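Clanda Community Help
Filed under: Software > Motion control > Dual-arm

Two arms holding one cloth, right arm lags and pulls it out of the gripper

Trinidad Magbanua

I have two arms facing each other over a table, and the job is to pick up a piece of knit fabric by two corners, lift it, pull the top edge tight, and lay it down flat. Each arm has its own Mastus driver process. Planning is done in Dunne, which gives me one trajectory per arm, and I send both at the same moment from a Python script. Command rate is 100 Hz on both.

Picking up works. Lifting mostly works. The trouble comes when both arms have to move sideways together with the cloth already tight. The left arm gets going first and the right one follows a little later. By the middle of the move the gap between the grippers is wider than it was at the start, and then one corner slips out, nearly always on the right. On the way back the gap gets too small and the cloth goes slack, but that does less harm.

What I have tried so far:
- lowering the speed limit (better, but it still slips on long moves)
- closing the grippers harder (the fabric stretches and then slips anyway)
- swapping which trajectory gets sent first (no change)

Each arm tracks fine when I run it alone. I plotted commanded against actual joint positions and the error is small on both. Is this a planning problem or a driver problem? I would like to avoid buying force sensors for the wrists if I can.

Selorm Acheampong

Use a slower acceleration. We had the same thing with a long plastic sheet and it went away when I cut the acceleration in half. Also check that both arms have the same payload set in the driver, mine didn't.

Phong Hoàng

It could be either one, but the way you describe it I would look at the timing before the planner. "Sent at the same moment" from Python doesn't mean started at the same moment. Mastus queues a trajectory and starts it on its next cycle after it has checked the first point against the current position. The two processes do that on their own clocks. Print the start time that each driver reports back. If they differ by more than a cycle, fix that first.

Comparing each arm with its own command won't show you this. Each arm can be tracking its own plan perfectly and still be late compared to the other one. Plot the distance between the two gripper tips against time instead, from measured joints, with both logs on one clock.

Ignacio Salinas

Phong is right about the plot. I'd go further and stop running the two trajectories as separate things. I did this kind of work on folding for a good while and separate trajectories always came back to bite me, even with the start times lined up, because a small slowdown on one side never reaches the other.

Three changes got it stable for me.

First, one clock. Run a single loop that owns a path parameter, call it s, going from 0 to 1. Both arms get their targets from the same s on every cycle. If either arm falls behind by more than your limit, slow down s, and both arms slow together. In Collon you can do this with one controller node that loads both arms as a single group. Without Collon it is a short class, and the Mastus streaming mode accepts single points, so you don't need its queue.

Second, plan for the cloth and let the arms follow from it. Pick a midpoint between the grippers and a width. The plan is then a path for the midpoint plus a width over time, and each gripper target comes out of those. Dunne will do it if you set the relative pose as a path constraint. Setting it only at the goal isn't enough, because in between it will interpolate each arm in joint space and the width will wander. That may be a good part of your problem even with perfect timing, so check it offline: take the planned joints, run forward kinematics for both arms, and plot the width. No hardware needed.

Third, leave some slack during transport. There is no reason to keep the edge tight while you move sideways. Bring the grippers in a bit, move, then widen again just before you lay it down. Knit gives you some room, but once it is fully stretched every bit of error goes straight into the grip.

On the force sensors: I got by without them. Motor current on the wrist and elbow joints is noisy, but if you take the value with the cloth hanging loose as a baseline and low-pass what is left, you can tell loose from tight well enough to stop the widening move. Stop on the change from baseline and not on a fixed number, or it will depend on the pose. Keep a hard limit on width as well, in case the cloth isn't there at all and the current never rises.

Calibration matters more than people expect. If the transform between the two bases is off, the real width is off too, and by a different amount in each part of the table. Check it at three spread-out points, touching the gripper tips together at each one.

As for where to widen, do it with both grippers at the same height and the loose part of the cloth hanging free over the middle of the table.

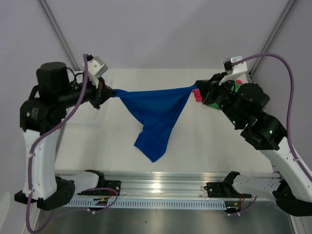

From that pose I widen slowly at constant height until the current check trips, back off slightly, and only then start the lay-down path. Log the width through the whole run and post it if the corner still slips.

Related threads
- Collon: two arms in one group, second arm never leaves idle
- Streaming single points to Mastus without jerks
- Dunne path constraint ignored between waypoints
- Finding the base-to-base transform without a tracker
- Filtering motor current for contact detection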